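4.2 What went wrong with the plate transfer

I had expected the Benstead planner to give us trouble – it was the nest offset instead. Of 770 simulated transfers between the two nests, 55 ended in a placement fault, and I spent most of February blaming the wrong piece of code. Dirceu Barros finally spotted that our fault check compared only plate height and never looked at sideways position.

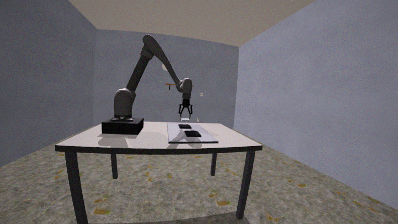
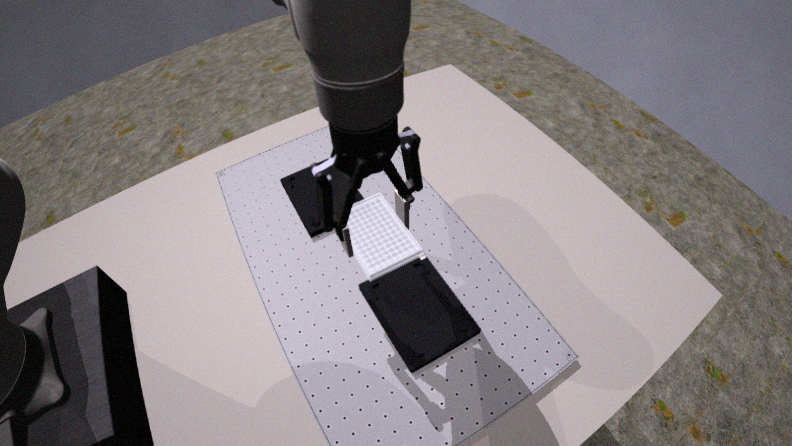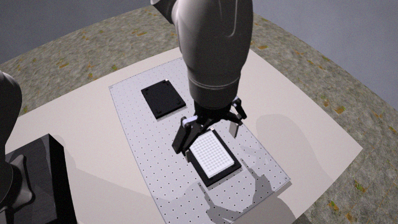
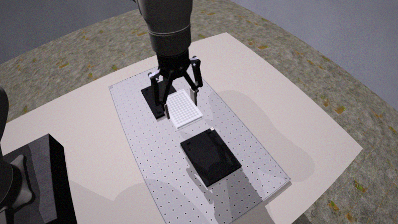
Figure 3. The simulated cell; the gripper is open in all four views.

We added a sideways check and reran the lot, which I'll get to in 4.3.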